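Stirton Players Message Board > Backstage > Doing the farce with no doors

prompt_corner
We open in January and the hall has just told us we can't screw anything into the stage floor. The script is a farce. It has 11 entrances in the first act alone. Has anyone done one of these without real doors? The director is keen on "suggesting" them.

gelsandgaffer
Suggesting them how? With a look?

prompt_corner
With mime. There was a demonstration. I'd rather not go into it.

Lady_B_understudy
The Wandomham lot did it with curtains in 2000 and it was fine. People laughed.

flatpainter52
I was at that one. People laughed when the vicar couldn't find the gap. You can't slam a curtain. Half the jokes in a farce are the slam.

Lady_B_understudy
He found it eventually.

flatpainter52
In the interval.

gelsandgaffer
Freestanding frames with a wide base and stage weights on the braces. No screws. Prernevham Little Theater has 2 they lend out if you ask nicely and return them the same color. We did not return them the same color, so leave my name out of it.

prompt_corner
Would they stand up to our Colonel? He doesn't so much open a door as serve it with papers.

gelsandgaffer
Double the weights on the hinge side. And talk to the Colonel.

Lady_B_understudy
I still think mime deserves a chance. Audiences have imaginations.

flatpainter52
Ours has a raffle and a bus to catch.

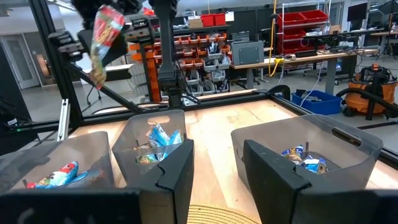
Stirton, January

Update from prompt_corner, since a few of you asked. We borrowed the frames. The first run with them went long because everyone wanted a turn at slamming, including two people who never leave the sofa. One latch sticks, so the maid now goes off through the French windows, and the director says he always saw it that way. Mime survives in the form of a single invisible cat.

Lady_B_understudy
I'll be there for the cat.

flatpainter52
Which latch? If it's the left frame, rub candle wax on it. Don't let anyone near it with oil before the costumes are on.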